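首页 期刊 本期目录 上一篇 下一篇 下载全文 引用

4 转角置物架的放置与取用

4.1 研究对象的界定

本节讨论的是浴室和厨房水槽旁常见的扇形转角架，也就是平面投影为四分之一圆、两条直边贴墙、弧边朝外的单层小架。第3节的入户调查已经说明，这类架子在Urstead的租住家庭里很普遍，285户受访家庭中多数至少有一只，有的装在淋浴间，有的装在洗菜池后面的墙角，也有的根本没有上墙，直接放在台面或洗衣机顶上使用。住户对它的称呼不统一，有人叫三角架，有人叫角架，有人只说“放肥皂的那个”。为行文方便，以下一律称转角架。

转角架的结构并不复杂。承物的平面上一般开有若干通槽，供积水下漏；靠墙的两条边常常有一道凸起的边沿，防止物品从后面的墙缝里掉下去；弧边一侧的处理则差别较大，有的设一道细栏，有的仅略微翻起，有的完全敞开。已有文献对这三部分的关注很不平均。排水槽谈得最多，主要是从清洁和霉斑的角度谈；后沿偶尔提到；弧边一侧怎样影响人放东西、拿东西，我们没有找到专门的讨论。

我们认为这一侧值得单独研究。入户时，访谈员请住户指出“最容易掉东西的地方”，回答集中在淋浴间的转角架，而掉落的物品里，擦洗用的海绵、浴擦、丝瓜络一类软物比瓶子更常被提到。这和我们事先的估计相反。瓶子重心高、容易碰倒，我们原以为它才是主要的麻烦。Amerley Agbenyega在整理访谈记录时注意到，住户谈到瓶子时用的动词多是“碰倒”，谈到海绵时用的多是“滑下来”“蹭下来”“自己下来了”。前一种情形有一个明确的触碰，后一种常常没有。由此产生了本节要处理的问题：软物在转角架上放在哪里，放的人依据什么选择位置，这个位置和架子的哪些部分有关。

4.2 为什么选用台面条件

安装在墙角的架子很难单独考察。墙面挡住了两侧的视线，架子的高度随各家而异，水龙头、花洒、瓶瓶罐罐都在旁边，参与者伸手的方向也受到限制。我们在预备阶段试过在仿制的墙角里做，结果放置的位置几乎完全由伸手的方向决定，架子本身的形状看不出什么作用。

后来改为把架子平放在桌上。这样做损失了一部分真实性，但有两个好处。其一，架子的三条边都可以从上方看清，放置点与槽、沿、弧边的相对关系可以直接判读。其二，参与者可以从任一侧接近架子，两手都能用，伸手方向不再是唯一的支配因素。前面提到，受访家庭中本来就有人把转角架搁在台面上用，所以这种条件也并非凭空设想。

桌子选用浅米色木桌面、圆角的一种。选浅色是为了和深色的架子拉开反差，便于事后判读边界。桌面上没有铺垫布。铺垫布的做法在预备阶段用过几次，架子容易随着垫布一起移动，后来取消。桌面靠后的一侧有一个圆形穿线孔，判读时把它当作方位参照，架子不压在孔上即可，不要求与孔对齐。

房间的光线有意保持偏暗，只保证桌面看得清。原因是住户的淋浴间大多没有窗，许多人提到“看不太清架子的边”。光线的具体控制办法见附录。

4.3 材料

转角架统一采用Arkodis的一款单层扇形架，深灰色，后侧两边有凸起的弯沿，平面上开五道弧形槽，槽与弧边大致同心。选这一款，一是它在入户调查中出现过，二是槽的走向与弧边一致，判读人员可以用槽来报告位置，例如“最外一道槽以内”“压住最外一道槽”。如果槽是放射状或者散点状的，位置的描述就要依赖坐标，两名判读者之间的出入会大得多。

软物采用深色、表面有颗粒感、近圆形的擦洗海绵，由Clinitz供应。圆形没有明确的长边，参与者不会为了把它摆正而转动它，位置的选择因此少受一个因素的干扰。预备阶段也试过长方形的，参与者常常把它的长边靠在后沿上，这一点本身很有意思，但和本节的问题不是一回事，留待以后讨论。

需要说明的是，深色海绵放在深色架子上，反差很小。有人在评议时建议换成黄色的。我们没有换，理由和光线的考虑相同：住户家中的擦洗用品颜色很杂，深色架子上放深色海绵是常见的情形，看不清边界正是他们抱怨的一部分。判读时的困难则由判读规则来补救（见4.5）。

4.4 过程

共有64名参与者，由Tautahi社区中心协助招募，条件是家中正在使用或曾经使用过转角架。参与者站在桌前，架子放在桌面中部，海绵放在桌面的一侧。指导语只有一句：“请把它放到架子上，放在您觉得合适的地方。”不解释什么叫合适，也不提掉落。放好以后，参与者再把海绵取下，放回桌面，接着进行下一次。

每名参与者重复若干次，中间架子会转动一个方向，使弧边有时朝向参与者，有时朝向侧面，有时背对参与者。转动由工作人员完成，参与者此时退后一步。转动的次序事先排好，同一方向不连续出现。全部有效放置记录为2,000次，因中途停顿或架子移位而作废的不计在内。

过程中只有一处临时的改动。最初的安排是每次放完之后询问参与者为什么放在那里。进行了几人之后，Ro-un Lim指出，被问过一次的人下一次就会放得格外规矩，把海绵推到后沿的夹角里去，并且会转过头来等着被问。此后询问一律移到全部放置结束之后，前几人的数据没有纳入分析，参与者总数也是在剔除他们之后计算的。

访谈在同一张桌子旁进行，架子和海绵仍然放在桌上，参与者可以边说边摆。访谈没有固定的问题次序，但都会谈到三件事：家里的架子装在什么地方，上面通常放什么，以及有没有东西掉下来过。有几位参与者谈得很长，内容涉及租房合同能否打孔、吸盘多久要重新压一次、合租的人把瓶子放到谁的架子上，这些材料部分用于第5节。

4.5 位置的判读

判读以俯视画面为依据。架面按到弧边的远近分成三个区。内区是从后沿夹角到第二道槽之间的部分，中区是第二道槽到第四道槽之间的部分，外区是第四道槽以外直至弧边的部分。槽的次序从夹角一侧数起。海绵的位置按其中心点所在的区记录；中心点恰好落在槽上的，归入靠外的一区。

左右位置另行记录。以平分夹角的线为界，分为左半和右半，以参与者站立的方位为准。海绵跨在平分线上、难以判定的，记为居中。

此外还要记录海绵的边缘是否伸出弧边。这一项是判读中分歧最多的一项。海绵表面不平整，边缘略有松散，架子又是同一色调，画面上常常分不出哪里是海绵的边、哪里是架子的边。判读规则规定，凡两名判读者中有一人认为无法确定的，即记为“无法确定”，不再协商。这样做会丢掉一部分可用的记录，但协商的结果容易偏向先开口的那一方，我们在预备阶段已经吃过这个亏。

两名判读者分别独立完成全部记录，事先不知道参与者的访谈内容。对分区的判读，二人的意见大体一致，不一致的多在中区和外区的交界处。左右的判读分歧很少。

4.6 结果

先看远近。弧边朝向参与者时，海绵多数落在外区，其次是中区，内区最少。弧边朝向侧面时，外区的比例下降，但仍多于内区。弧边背对参与者时，情形倒过来，海绵多数靠近后沿的夹角，因为此时夹角离参与者最近。单从这一点看，似乎可以说人们只是把东西放在离手近的地方，架子的形状不起作用。

但这个解释有一处说不通。如果只按离手的远近，弧边背对参与者时，海绵应当紧贴后沿甚至搭在后沿上，实际上并没有。参与者会越过后沿，再往里送一段，让海绵完全落在平面上。而弧边朝向参与者时，他们没有相应地往里送，常常一过弧边就松开了。换句话说，后沿凸起的一侧给了人一个需要越过的界限，越过之后手会继续走一小段；弧边一侧的界限不够明显，手到了架子上方就停下。两种方向下，海绵到最近一条边的距离并不相同，弧边一侧明显要近。

再看左右。弧边朝向参与者时，惯用右手的人多把海绵放在右半，惯用左手的人多放在左半，居中的不多。访谈里几乎没有人提到自己有这种倾向，被问起时多数表示“没注意”“随手放的”。有一位参与者在访谈中把海绵来回挪动了好几次，最后说，放在中间反而觉得占地方，旁边就什么也放不下了。这个说法和入户调查中的观察相合：许多转角架上，中间摆着一只较大的瓶子，软物挤在瓶子和弧边之间。虽然台面条件下架上没有瓶子，参与者仍可能照着家里的习惯给它留出了位置。

图4所示的放置属于偏右靠外的一类。架子放在木桌面中央附近，后沿的弯沿和五道弧形槽都可以辨认；近圆形的黑色海绵状物带有灰色斑点，落在架面偏右处，靠近前侧的弧边。按照4.5的左右划分，它归入右半。图中也可以看出深色软物与深灰架面之间的反差有多小，若没有表面的斑点，轮廓还要难认一些。

最后看取下时的情形。取下时手的动作和放上时不同。放上时手多从上方下来，取下时手多从弧边一侧平着伸进去，拇指在上，其余手指从弧边下方或者边缘托起。海绵靠近弧边时，这个动作很顺；海绵在内区时，手指要先把它往外拨一下，再夹起来。好几位参与者在访谈中把这一点说成是放在外面的理由，“放外面好拿”。也就是说，放在外区既和放上时手停得早有关，也和预想到下一次要取有关。这两种原因在本研究的设计里没有分开，我们不能断定哪一种为主。

4.7 槽的作用

有必要单独谈一谈槽。槽的用途是排水，多数参与者也是这样说的。但在访谈中，有2名参与者不约而同地把槽当作位置的标记来用，一位说自己“放在第二圈上”，另一位说“外面那圈不放，容易掉”。后一位的放置记录也确实如此，弧边朝向她时，她的海绵从未超过第四道槽。其余参与者没有提到这一层，从记录上也看不出他们有意避开或者对准某一道槽。

这给设计上留下一个可以试的方向。既然后沿的凸起能使手多走一段，而弧形槽又能被一部分人读作界限，那么把最外一道槽做宽，或者把它外侧的面略微抬高，也许能起到类似的作用，又不至于像加一道高栏那样妨碍取用。高栏的问题在入户调查中已经出现过：有的住户把带栏的架子反过来装，或者干脆换掉，理由都是海绵要从上面拎出来，手湿的时候不方便，栏的根部还积垢。我们没有制作改动后的架子，以上只是根据放置记录提出的推想。

槽还有一个次要的影响，即它改变了软物与架面的接触。海绵跨在槽上，底面有一部分悬空，按理说排水更快，也更不稳。台面条件下架子是水平的，海绵又保持干燥，看不出稳定性的差别。墙上的架子往往不水平，吸盘松了以后，弧边一侧会先垂下来，这时外区的软物最先受到影响。住户所说的“自己下来了”，可能有相当一部分属于这种情形。这一推测需要用可调倾角的架子来检验。

4.8 与入户调查的对照

台面条件下的结果与入户调查并不处处一致。入户时拍到的软物，位置要分散得多，有的夹在瓶子之间，有的挂在花洒的软管上，有的压在肥皂上面，真正单独放在架面上的是少数。在这少数之中，靠近弧边的仍然多于靠近夹角的，这一点与台面结果相同。左右的倾向则不明显，大概是墙角两侧的设施不对称，龙头在哪一边，人就从哪一边伸手。

厨房和浴室也有差别。厨房水槽后面的转角架多与台面等高或略高，手从前方伸过去，和台面条件最为接近，软物的位置也最像。淋浴间的转角架多在胸口以上，手是向上举的，架面看不见，人靠触碰弧边来判断架子在哪里。在这种高度下，弧边成了唯一能摸到的界限，手碰到它就松开，软物放得比台面条件下还要靠外。住户抱怨最多的恰恰是这一处。如果要改动弧边，应当首先考虑举手可及而看不见架面的情形，这是台面条件无法代替的。

还有一点属于清洁。入户时访谈员记下了架面上水垢的分布，外区较轻，夹角处最重。原因不难理解，夹角处放的东西不常移动，也不容易擦到。若通过设计把软物往里引，掉落可能减少，但潮湿的海绵长期停在夹角里，水垢和气味的问题会加重。住户对这两件事的容忍程度不同，独居者更在意气味，有幼儿的家庭更在意掉落和踩滑。我们在第5节会回到这个问题上来。

4.9 局限

参与者都来自同一社区中心的招募，年龄偏高，租住者多。软物只有一种形状，架子只有一款，五道槽的间距也是固定的，无法判断槽的数目和疏密有没有影响。海绵始终是干的，而家中取放时它多半带水，重量和手感都不同。桌面高度没有按身高调整，个子较高的参与者俯视的角度更大，看到的弧边也更完整，这可能使他们的放置点偏里；我们没有记录身高，不能加以校正。

图4 台面条件下的一次放置：深灰色扇形转角架与偏右靠外的黑色海绵状物

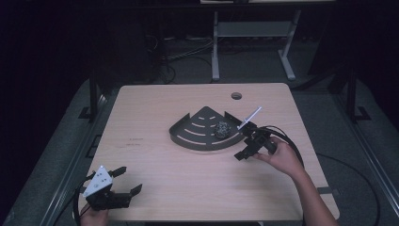
5 租住家庭中的共用与分区

前一节只涉及单件软物和单只架子。本节转到几个人共用一间浴室的家庭，材料来自入户调查的访谈部分，以及4.4中提到的较长的几次谈话。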